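Notes from the Plullex open day in Warmont

I went to the open day of Plullex in Warmont in January. They make a program that lets you run several operating systems on one computer, each in its own window. I use it at work for testing old versions of our application, so I wanted to see the people behind it.

The office is on the second floor of the Quinlan building, ten minutes on foot from the station. The doors opened at 11 and the first talk was already full. There were 75 chairs, and many visitors stood at the wall – I was one of them.

The talk was about start times. A virtual machine with a clean system now needs 11 seconds until the desktop appears, if you give it enough memory. The speaker showed the settings slowly, and I could write everything down. My own mistake was that I gave the machine all the processor cores. One should leave two for the host.

After the talk we could walk freely between the desks. In the test room they keep a list with 1368 automatic checks, which run every night on Windows, Linux and macOS. A complete run takes until the morning.
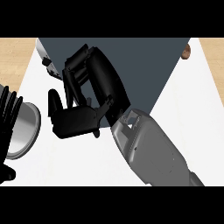
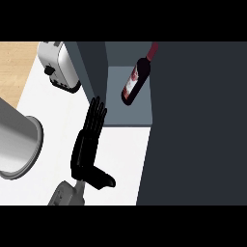

Snapshots still fill the disk too quickly, was one visitor's complaint during the question hour, and after a month of work his folder had grown to 700 gigabytes. The answer was to merge old snapshots every week, and a reminder for this will come in the next version. I would prefer that the program does it alone, but they are afraid of deleting something important.

I also asked about shared folders, which are slow on my laptop. They told me to turn off the file indexing inside the guest system. I tried it in the train home and copying became faster.

The next open day will be at their smaller office in Warkisside. Entry is free, but you must register on their website, and coffee was finished by two o'clock, so bring your own.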